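30/11/2018

The last day of the month, and I have written my budget again. When I moved to Besmont in July I promised myself to put down every evening what I spent, and I have kept the promise except for the week when I was ill. For November the food comes to 132, which is more than October, when it was 123. I blame the cheese from Clesau. The rent is the same as always and I don't want to write it one more time.

On my account there are now 1537. I wish to keep 400 of it for the ticket home, and I must not touch them, also not for a winter coat.

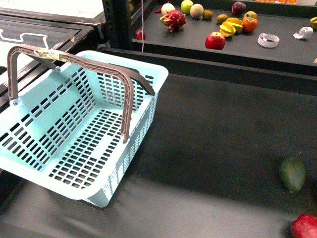
In the afternoon I went on foot to Nolia, the shop behind the station, because the bus was late again. I had a list with me and I bought only what stood on it: rice, onions, lentils, soap. I also said a whole sentence to the woman at the register without preparing it before in my head. She answered quickly and I understood almost all -- the end I lost, but I smiled, and it was enough.

In the evening I made the lentil soup of my grandmother. It needed more salt. Tomorrow I have to call the landlord about the window in the kitchen, it doesn't close well and the cold comes in at night.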